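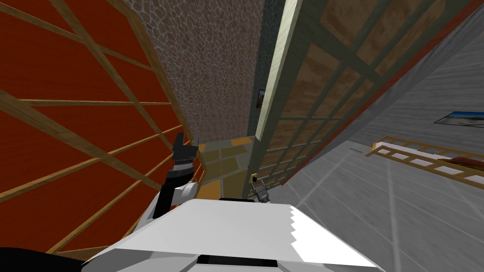

By the Rininex press desk
Tuesday, for immediate release

Rininex releases Inga 2, and asks buyers to read the failures first

Rininex has today released Inga 2, the second version of its motion planning software for robots with two arms. We would like to be careful about what we claim for it.

Planning software is usually sold on one number, and the number is usually a success rate from a simulator. We have one too. In 1,392 simulated runs at our Brurkside office, Inga 2 found a path to the target in all but 144. We don't think a buyer should be much impressed by that. A path in a simulator is a path through a room whose every wall and tabletop is known to the software, and few workplaces are so obliging.

So the release comes with all 144 failed runs, complete with logs and settings. Most fall into two groups. In the first, one arm is reaching far from the body and the planner spends its time keeping the other out of the way. In the second, the camera's view is so tilted that the perception module mistakes a wall for a floor. Patterned surfaces such as cobbles, planks and small tiles make this worse. We have cut the second kind of error since the first version, but it is still there.

The test rooms are made to be awkward. A gripper may have to approach a slatted red table from above the level of its top, with stone on one side and black and white tiles on the other, and the planner must decide which edge is nearest before the fingers go any further.
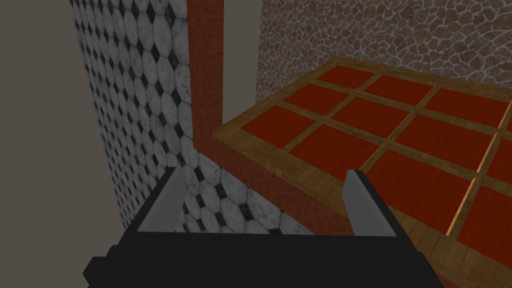

What Inga 2 does not do

It does not learn on the job. It does not handle cloth, cables or liquids. It has not been tested with people inside the arms' reach, and the licence does not allow that use.

Nor do we offer a figure for time saved. We have seen such figures in this trade and have rarely been able to work out where they came from.

Price and supply

Inga 2 is available now to holders of a Merkonon tooling licence. New users may try it for 1,000 planning calls at no charge. A report on physical trials will follow in July, whatever the results.

Press enquiries: Rininex press desk, Brurkside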